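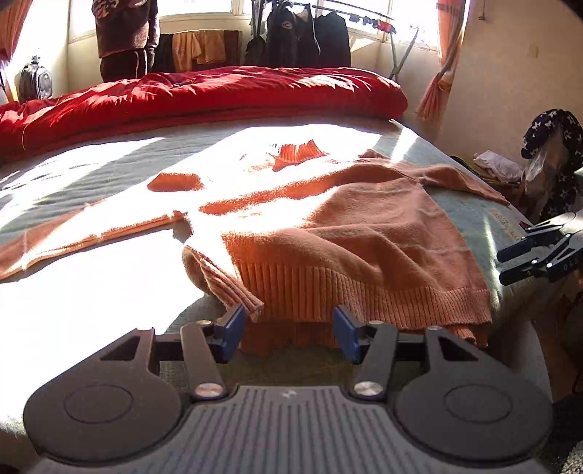

Washing and Storing Boxing Gear at Home

Posted 12/29/23 by Brenda Painemal

Most of the gear that comes through our door for repair is not worn out. It has rotted from the inside. Sweat dries in the lining, the salt stays behind, and the stitching goes at the thumb first. A few minutes after each session will get you a lot more use out of a pair of gloves.

Gloves

Take them out of the bag as soon as you get home. Open the wrist strap all the way, or loosen the laces down to the last pair of eyelets, and pull the tongue back. Wipe the inside with a cloth dampened with equal parts white vinegar and water. Wring the cloth out hard first. Wipe the outside with plain water and dry it with a second cloth.

Push a crumpled sheet of newspaper into each glove and change it after an hour. Newsprint can mark a white lining, so use plain packing paper for those. Stand the gloves in front of a fan with the openings facing it. Do not put them on a radiator, in the dryer or on the dashboard of a car. Leather that has been dried with heat goes stiff and then cracks across the knuckles.

Never machine wash gloves. The foam holds water for days and it comes out in lumps.

Leather gloves need conditioner every couple of months. I use Lostier, the one in the flat tin, but any plain leather balm will do. Put on a thin coat, leave it overnight and buff it off. Synthetic gloves don't need it and it only makes them sticky.

Hand wraps

Wash them after every use. Close the hook-and-loop tab on itself before they go in, put them in a mesh bag and tie the bag shut. Cold water, normal detergent, no softener. Softener coats the cotton and the wraps stop soaking up sweat. It also makes them slide.

Hang them over a shower rail or a door to dry. If you roll them damp they will smell by the next day – wash them again.

To roll them, start at the tab end with the tab on the inside, so the thumb loop ends up on the outside ready to use. Hold the roll against your thigh and keep it tight.

Headgear and mouthguards

Headgear gets the same vinegar wipe as gloves. Pay attention to the cheek pads and the chin strap. Undo the laces at the crown now and then and clean under them, where hair and skin collect.

Rinse a mouthguard in cold water, brush it with a soft toothbrush and a drop of dish soap, and rinse again. Hot water will change the shape. Let it dry before it goes in the case, and wash the case too.

Shorts, robes and sweats

Satin shorts and robes go in inside out on a gentle cycle. Hang them to dry. If they need pressing, use the coolest setting and a cotton cloth between the iron and the satin.

Heavy cotton sweats should be washed on their own. Fasten any zippers first and keep them away from your wraps.

The bag

A gym bag picks up everything the gloves give off. Empty it once a week, shake it out over the trash and wipe the lining with soapy water. Leave it open to dry. A small cloth pouch of baking soda in the bottom helps with smell. Swap the baking soda every month.

Heavy bags

Wipe the outside after use if more than one person hits it. Check the straps and the swivel each month, and replace any link that has worn thin. A leather bag that has gone soft at the top and hard at the bottom has settled. Take it down, lay it on the floor and roll it back and forth, then turn it a quarter turn when you hang it again. Gervasio Echeverría showed me that one in September and it saved me refilling the old Quezada in the garage.

Small tears in vinyl can be closed with cloth tape for now, but put a proper patch on soon. Clean the area with rubbing alcohol, let it dry and round off the corners of the patch so they don't lift.

Putting gear away for a while

Clean everything and give it two full days to dry. Stuff the gloves with paper and keep them in a cotton pillowcase on a closet shelf. Plastic bags trap whatever moisture is left. Keep leather off concrete floors and out of direct sun.

Filed under: Care and repair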